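Section 3: Laying your rug in a kitchen or eating area

If you've come straight here from Section 2, your Ullisow underlay should be out of its bag and lying flat. If it's still rolled up in the hallway, go and unroll it now, because it needs a night to relax and so do you. I've laid a lot of these in my own place and in other people's, and most of the trouble I've had came from starting too early in the day with an underlay that still wanted to be a tube.

The underlay comes in one size, 3,000 mm by 4,000 mm, and you cut it down to suit. The rug itself doesn't get cut, ever. Please don't.

What you'll need
Tape measure (a proper steel one, five metres or longer)
Sharp utility knife and a couple of spare blades
Long straight edge
Masking tape
The roll of Istent corner tape from the box
A second person for steps 6 to 9

Preparing the floor

1. Move everything out that you can lift. Chairs, bins, pet bowls, the lot. Tables can stay in the room if there's space to shuffle them from one end to the other.

2. Vacuum, then mop with plain warm water. Skip the floor polish - it leaves a film and the underlay will skate about on it.

3. Let the floor dry completely. I mop after tea and lay the rug the next morning. Timber and cork hold on to damp longer than vinyl does, so give them the extra hours.

CAUTION: If your floor was sealed or varnished recently, wait for the full curing time on the tin before you put any rubber-backed underlay on it. I went early once and ended up with a lovely waffle print in the finish that's still there.

Measuring and cutting the underlay

4. Lay the rug out roughly where you want it and mark the four corners on the floor with masking tape. Stand in the doorway and have a look. Now go and stand at the sink and have another look! You'll spend more time seeing it from there than anywhere else.

5. Measure the rug, not the label. Mine was sold as one size and came up a bit short on one side, and Funmilayo Ekpo on the Ullisow help line told me that a small difference like that is normal with woven rugs. Take 50 mm off both the length and the width, and that's your underlay size. It leaves 25 mm of bare rug edge all the way round, so the border sits down on the floor and you don't get a ridge to trip on.

6. Turn the underlay dimpled side up, mark your lines and cut along the straight edge with the knife. Two light passes beat one heavy one. Put a scrap of cardboard or hardboard underneath unless you hate your floor.

Keep your offcuts. They're brilliant under a washing machine or a wobbly bookcase.

Laying the rug

7. Put the underlay down dimpled side to the floor, inside your masking tape corners.

8. Roll the rug up loosely from the short end, pattern inwards, and set the roll along one edge of the underlay. Unroll it slowly with a person at each end, checking the margin as you go. If it wanders off line, roll back and start again. Dragging it sideways just bunches the underlay.

9. If the table has to go back on top, lift it on. Estíbaliz Ibarra, who wrote the first version of this guide, reckons on doing half the rug, lifting the table across and then unrolling the rest, and I've come round to her way for anything heavy.

10. Stick a piece of Istent tape under each corner, peel off the backing and press down for a slow count of twenty.

Choosing where the edges go

You've got two choices along the cabinets. You can stop short and leave a strip of bare floor, or run the rug right up to the base. I like it run right up in a small room, as there's no gap for crumbs to collect in. Do check first that nothing down there needs to open over it - a low drawer, an oven door, a dishwasher. Open each one all the way with the rug in place. If anything rubs, stop short.
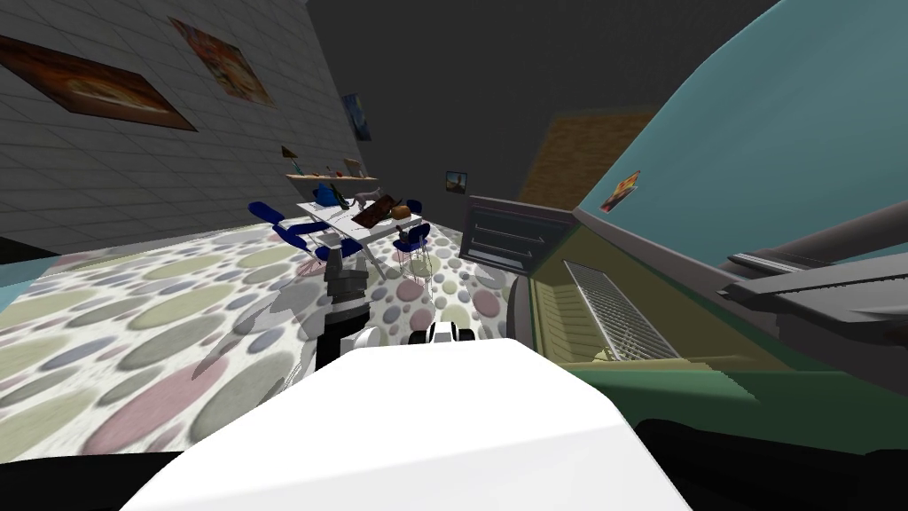
Fig. 3.2: Rug carried under the table and up to the base of the cabinetry.

NOTE: For chairs, you want enough rug behind each seat that the back legs stay on it when somebody pushes out. I allow 829 mm from the table edge, which is a silly number but it's what my own chairs needed. Pull one of yours out and measure it.

The first week

Corners may lift a little. Turn them back on themselves under a heavy book overnight and they'll settle. Loose fluff is normal too, so vacuum it up with the beater bar switched off, and do it gently.

If the rug creeps, lift it and look at the underlay. Nine times out of ten there's dust on the dimples. Wipe them with a damp cloth, let them dry and lay it again from step 7.

Stair runners and hallways have their own instructions in Section 4, and you'll need the longer roll of tape for those.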